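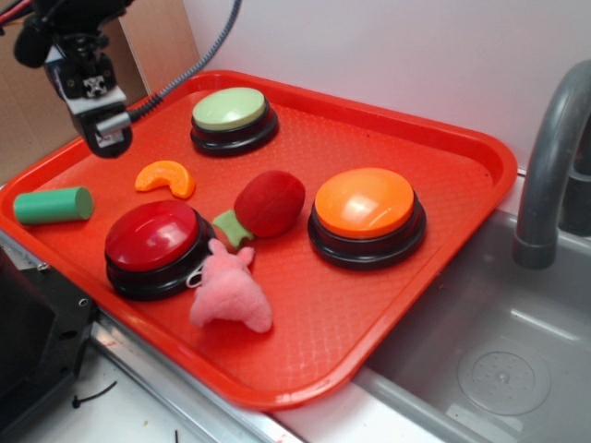 The Clukholm tray with three push buttons and a few small toys on it.

Home | Reviews | Play and learning | Kitchen | Storage | Contact

Print this page | E-mail this page

Clukholm serving tray, used as a play tray

Reviewed by Lorenz Marti
2023-11-25

The Clukholm is sold as a serving tray. I bought mine in July to carry cups into the garden and it did that for two weeks. After that my daughter took it over for her toys and I have not had it back, so this review is mostly about how it works as a play tray. I have a second one on order for the cups.

It is a plain rectangle of orange-red plastic with a raised rim and a fine diamond texture over the surface. The texture was the reason I chose it over the Flundano, which is smooth. With the Flundano anything with a hard base slides to one end as soon as you tip it slightly. On the Clukholm, large push buttons on black plastic bases stay put when pressed, even by a child who prefers to hit them with her whole hand. They do creep a little if they are pushed from the side. Soft toys don't move at all.

The rim is high enough to stop a cylinder rolling off. I tried this several times with a green one that used to end up under the cooker, and it stayed on the tray unless I tilted it a long way. Flat pieces, such as the orange segment from a set of play fruit, are easy for small fingers to pick up because the texture leaves a slight gap underneath.

Size is about right for one child. Three large buttons and a handful of toys fit with room to reach between them. With two children sharing I would want something bigger. It also fits across our kitchen counter at an angle, though pushed up straight against the wall it takes up less of the worktop.

Colour is a matter of taste. Red and orange items do not stand out much against it, and if you are using the tray for sorting or finding games this matters. Our mint-green button is the one my daughter goes to first, and I suspect that is simply because she can see it best. The Wustex tray comes in white and would be better for that kind of game, but it shows every mark.

Cleaning is the weak point. Crumbs and felt fluff get into the texture and a cloth passes over the top of them. I use a washing-up brush and warm water, which takes a minute or so. Dried paint needed soaking overnight and left a faint stain in one corner. It has been through the dishwasher 14 times without warping. I wrote the number down because the tray we had before it bent on the fifth wash.

The corners have not cracked, although it has been dropped on a tiled floor more than once. There are fine scratches on the underside where it gets dragged about. They don't show in use.

There are no handles, only the rim to hold. That is fine for toys. With full cups I would be careful, and I would not give it to a child to carry loaded.

Good: grippy surface, useful rim, survives drops.
Less good: texture holds dirt, strong colour, no handles.

Score: 4 out of 5

Recent reviews
Wustex white tray, large
Flundano stacking boxes, set of 5
Qaisi play fruit in felt
Qaisi folding step stool
Washing-up brushes compared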